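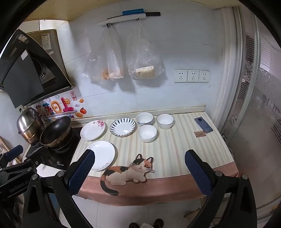
Visit to the Kutent workshop, 21 February 2026

I wanted to see this place since July, when Damián Medrano wrote to our list that he builds a hand-held gripper at home and also in a shared workshop, and that visitors are welcome. The train to Villalobos takes 43 minutes and then you walk up the hill. The door has no bell, so you must call.

Kutent is two rooms behind a bicycle shop. In the first room are the printers and the long bench, in the second the lathe and a sofa. Seven members pay for it together. Damián had his second gripper open on the bench, with the jaws off, and he let me put one side together again. The screws are very small and I lost one under the sofa.

Most of our talk was about the finger pads. His first ones were hard plastic and every plate turned in the grip. Now he glues on a soft rubber sheet from Feveo, which holds better on glazed things but collects dust quickly. He washes it with dish soap. For bowls he is still not satisfied – the rim sits too high between the fingers and you have to tilt your wrist.

The arm that should carry the gripper one day, he calls it Stukura, is not ready. Two joints move and the third makes a noise like a coffee mill. He has noted 821 grips by hand in a school notebook, with the object, the angle and if it slipped. I liked this notebook more than the arm, I must say.

At the end we drank tea and he gave me a piece of the rubber sheet to try on my own build. If you want to go, write to him some days before and bring indoor shoes. The floor in the second room is painted and they are strict with it.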